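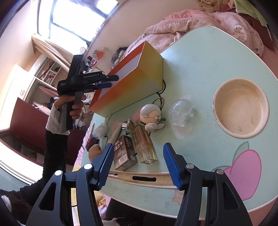 Can a machine clear a table yet? Sometimes, slowly, and it depends a great deal on what is on it. A bare worktop with matching parts in fixed places is old work for a factory arm. A mint-green table with a clear crumpled bit of plastic, a glass bottle on its side and a white tube lying at an angle is much harder, as each of those wants a different grip and the see-through ones are difficult for a camera to judge. Tidying at home is mostly that sort of job, and it is the one we get asked about most.

Which household chores can machines do now?

Floors, mainly. Robot vacuums and mops are ordinary products and work well if the floor is clear. Lawn mowing is much the same. Washing machines and dishwashers do their part, but somebody still has to fill and empty them. Picking up, sorting and putting away can be shown in a demonstration. We would not tell anyone to buy a machine for it this year.

What about folding laundry?

It can be done on a flat surface with towels and plain shirts. Our trial unit at Usisska took 4 minutes over one bath towel in June. Bedding is worse. A duvet hides its own corners, and the machine has to find them before it can start.

Can one pack or empty a box?

Packing is further along than most people think, at least where the boxes are all the same size and arrive the same way up. Skasov runs two packing cells on its shop floor and they cope with 900 cartons on a day shift. At home the box could be any size and lying at any angle. The machine has to work out where the rim is, whether the sides will bend and how much room is left for its fingers once something is in them. 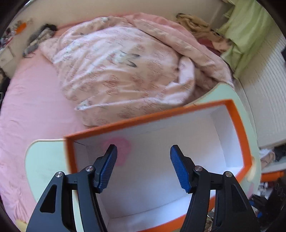

Angus Dunbar wrote to us that he would put up with a slow machine so long as he could leave it alone with the job, and that stopping to rescue it every few minutes was worse than doing the box himself. We agree with him. When you read about a chore being done, check how often a person stepped in.

Why do so many of them use two fingers instead of a hand?

Two fingers are cheap, strong and easy to control. Soft or ribbed pads help them hold smooth things. Hands with more joints exist, but they cost more and there is more to break. Two fingers will manage a surprising amount if the object can be reached from both sides.

Is the shop floor ahead of the home?

Yes, by a long way. At Damasceno the benches are marked out, the lighting stays the same and the staff know to keep clear. Even there, cable routing and loose bags are still done by people.

Will Vinach sell a home model?

No date has been given. We will update this page when there is one.

Can I suggest a chore for you to look at?

Please do. Emails are read on a Thursday.

Contact us | Copyright, all rights reserved | Back to top

This site uses cookies to remember your settings. Accept | Manage cookies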